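Battery health dropped after update, is the Treltov app even right?

Asked May 10, 2018

My phone is two years old. Before the last system update the Treltov battery app said I had 2,920 mAh left out of 3,000. Now it says a lot less, and it wants me to pay for a "recalibration." I charge overnight, if that matters. The phone still gets me to dinner time like it always did. Is the battery dying or is this app making numbers up?

Answer 1

Mine did the same thing. Install Drarkmont Cleaner and run the deep scan, fixed it in a minute.

Answer 2

I'd be careful with the answer above. A cleaner app can't put capacity back into a battery, and I'd like to know what got "fixed" besides the number on the screen.

These apps estimate capacity by watching how much charge goes in between two percentages. A short top-up gives them very little to work with, and 2,920 on a two-year-old phone sounds too good to me in the first place. My own phone once scored 105 percent health. I didn't frame it.
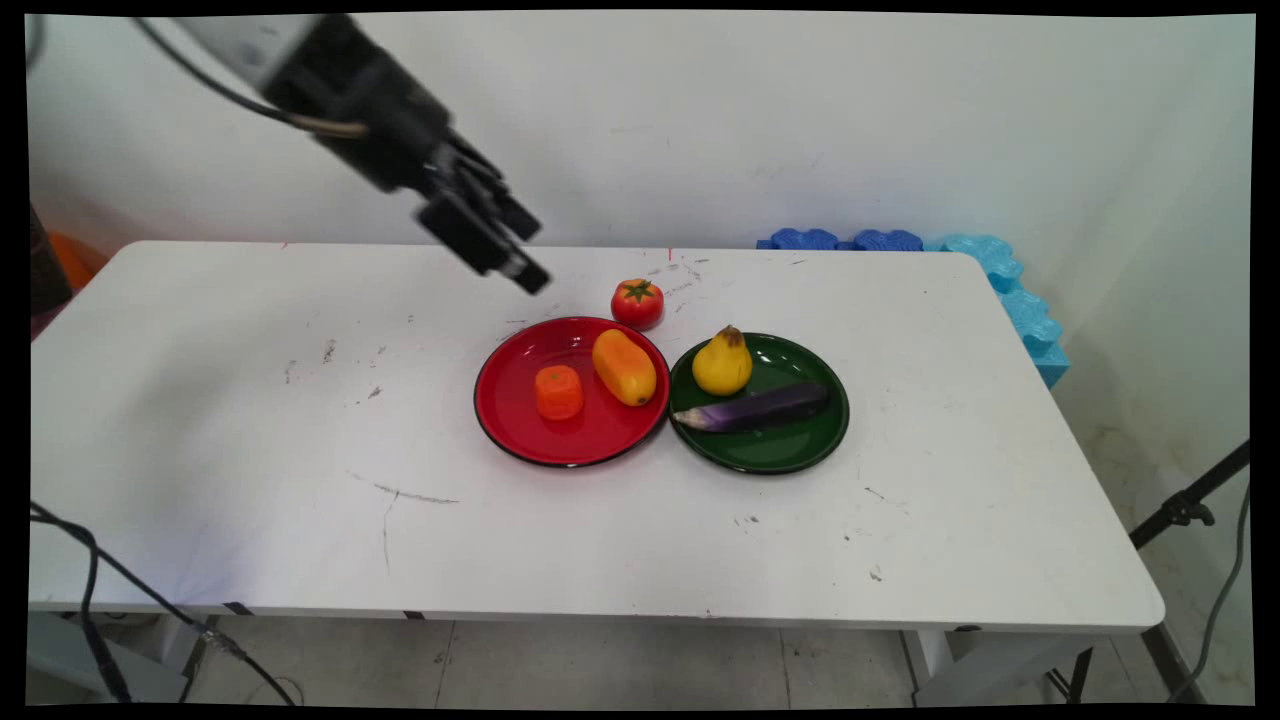 Does charging overnight wear the battery out faster?

A little, mostly from heat and from sitting at full for hours. The phone stops drawing current when it's full, so you won't overcharge it. Take it off the thick case if it gets warm, and don't lose sleep over the rest.

As for the paid recalibration, skip it. Run the phone down to 25 or lower, charge it to full in one go, and look at the reading again. Do that a few times before you believe any of it.

Answer 3

Same update, same app, the reading crept back up by June last year and then fell again. I uninstalled it. Skurdale has one too and the two never agreed on my phone.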